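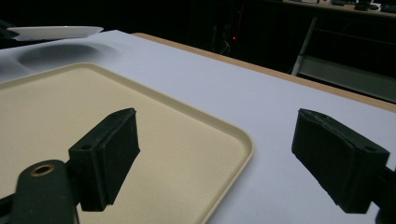 Section 4: Setting a tray place

I wrote this part for anybody laying tables for the Tandine lunches, and yes, I know it's just trays! But we set 126 places on a busy day, and I've watched people redo a whole table when one tray at the end went down crooked, so bear with me.

You'll need your stack of trays, two cloths (one damp, one dry), napkins, flatware and the cups from the Morin rack.

1. Wipe the tabletop with the damp cloth, going all the way out to the edges. Then go over it with the dry one. A wet table makes the trays skate around.

2. Take one tray off the stack and run your thumb along the rim. If you feel a crack or a sharp spot, put it in the return bin and grab another.

3. Wipe the inside, corners too. The speckled trays are sneaky, by the way. Crumbs hide in the pattern, so tilt the tray toward a window or a lamp before you decide it's clean.

4. Set the tray down flat with the long side facing the chair. I like two fingers of space between the rim and the table edge (my fingers, so go by eye if yours are bigger).

5. Press lightly on each corner. If it rocks, it's warped. Swap it out.

6. Lay the napkin on the left, inside the rim, with the fork on top of it. Knife and spoon go on the right.

7. Put the cup in the far right corner, upside down until we start pouring.

Note: Lay all the trays on a table before you start on napkins. I used to finish one place at a time and it took me forever, and my spacing drifted so badly that the last chair had no room at all.

Caution: Don't carry more than 35 trays at once. The stack leans, and those rounded corners give you very little to hang on to. Use the cart!

Caution: No hot pans on the trays, ever, even for a second. Pans go on the Feklow mats, which live in the second drawer.

If you run short, there are 41 spares in the tall cupboard next to the sink. Write down what you take on the sheet inside the door.

Kimie Murakami
Last updated 2025-04-26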